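Britberg House, Annual Fire Door and Exit Route Inspection
Date: May 24, 2024

1. Door closers, ground floor: satisfactory.
2. Intumescent strips: worn on the stair door. Replace before August.
3. Exit route marking, green tape: renew at the rear lobby.

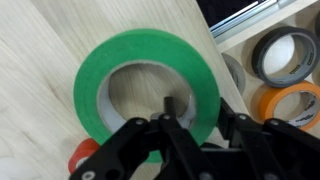
The tenants' reply to item 3 asks that the rear lobby be done outside office hours, as deliveries use that door until noon. Agreed.

4. Corridor width: 700 mm at the narrowest point. Refer to Brorier.

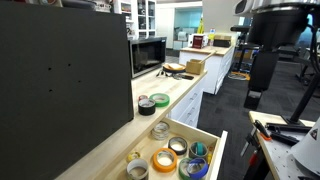
5. Extinguisher tag 3626: service overdue.
6. Assembly point sign: legible.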